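Dumplings sticking to a steel steamer tray – oil, paper or neither?

unance
Posted 19:40

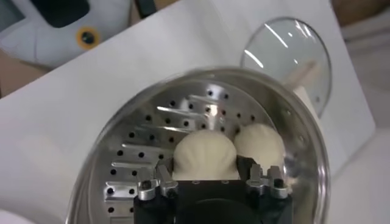
Steel pot, perforated steel tray, pleated dumplings placed straight on the metal. My problem is the bases tearing when I lift them. Dough is 200 g plain flour to 989 Brutivora recipe ratios, no yeast, steamed for ten minutes with the lid on. I'd like to avoid buying liners if a method change will fix it.

zamudio
Posted 19:58

Wipe the tray with a thin film of neutral oil before it goes in. Lid off, heat off, wait two minutes, then lift. The dough firms up as it cools and comes away with the base intact.

drirneo_30
Posted 20:15

Disagree on the oil. On a perforated tray most of it drains into the water, and what stays sits between the holes in patches. Cut a circle of baking paper and punch it through. A pack of 30 pre-cut ones costs very little.

zamudio
Posted 20:22

Paper blocks holes unless you line up the punching, which no one does. Wet patches underneath are worse than a bit of sticking. I've done more than 1000 dumplings on bare oiled steel.

unance
Posted 20:41

How much gap do you leave? Mine go in nearly touching.

drirneo_30
Posted 20:47

Two fingers' width. They swell, and once the sides join you tear those as well. We can agree on that much.

zamudio
Posted 20:50

Agreed on spacing. Cabbage leaf is the other option – no punching, no oil, slight taste.

unance
Posted 21:36

Next batch: oil on one half, paper on the other, wider gaps. Will post the result.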